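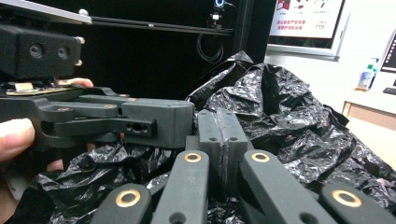
Fig. 12.1. Pince tenue à la main, module de caméra à deux objectifs ronds.

CHAPITRE 12
L'excursion d'une journée : programme et prix

Objectifs du chapitre
À la fin de ce chapitre, vous serez capable de composer le programme d'une excursion avec départ et retour le même jour, de calculer son prix par personne et de rédiger la page destinée au voyageur.

12.1 Un produit court, mais pas simple

Dans les chapitres précédents, nous avons étudié le séjour de plusieurs nuits. L'excursion d'une journée semble plus facile, car il n'y a pas d'hébergement à réserver. Pourtant, beaucoup d'agences débutantes perdent de l'argent sur ce produit. Le voyageur paie peu et décide souvent la veille. Un retard de trente minutes le matin peut supprimer la visite de l'après-midi.

Nous suivrons dans tout le chapitre l'agence Tendard, installée dans le port de Plerkmont. Elle vend en saison, à partir d'avril, une sortie vers le lac Lepik. Le programme est le suivant : départ du port en autocar, marche facile sur la rive, déjeuner dans une auberge, puis traversée du lac en bateau avec la compagnie Gradamon. Le retour au port est prévu avant le dîner.

12.2 Les coûts fixes et les coûts variables

On appelle coût fixe une dépense qui ne change pas avec le nombre de participants. L'autocar de Tendard possède 53 places et sa location coûte 395 euros pour la journée, chauffeur compris. L'agence paie cette somme pour un groupe complet comme pour un groupe de 12 personnes.

On appelle coût variable une dépense qui se répète pour chaque participant. Le déjeuner et le billet de bateau appartiennent à cette catégorie. Il faut demander au fournisseur si le guide et le chauffeur mangent gratuitement, et écrire la réponse dans le contrat.

Le calcul se fait toujours sur le groupe minimum. Avec 12 participants, la part de l'autocar est de 32,92 euros par personne. Si l'on divise la même location par 53, on obtient 7,45 euros. Le prix de vente calculé sur ce deuxième chiffre paraît attractif, mais il conduit à une perte dès que l'autocar n'est pas plein.

12.3 Le temps réel du programme

Les horaires d'une brochure sont souvent trop optimistes. Pour chaque étape, on notera séparément le temps de trajet, le temps de visite et le temps de montée et de descente du groupe. Tendard a choisi de limiter sa sortie à deux visites, afin de garder une heure libre au bord de l'eau. L'heure du bateau ne peut pas être déplacée : c'est donc à partir d'elle que l'on construit le reste de la journée, en remontant vers le matin.

À préparer avant la section 12.4
Choisissez une excursion proposée dans votre région. Relevez les prestations comprises dans le prix et classez les coûts en deux colonnes, fixes et variables. Indiquez ensuite quelle étape du programme commande l'horaire des autres.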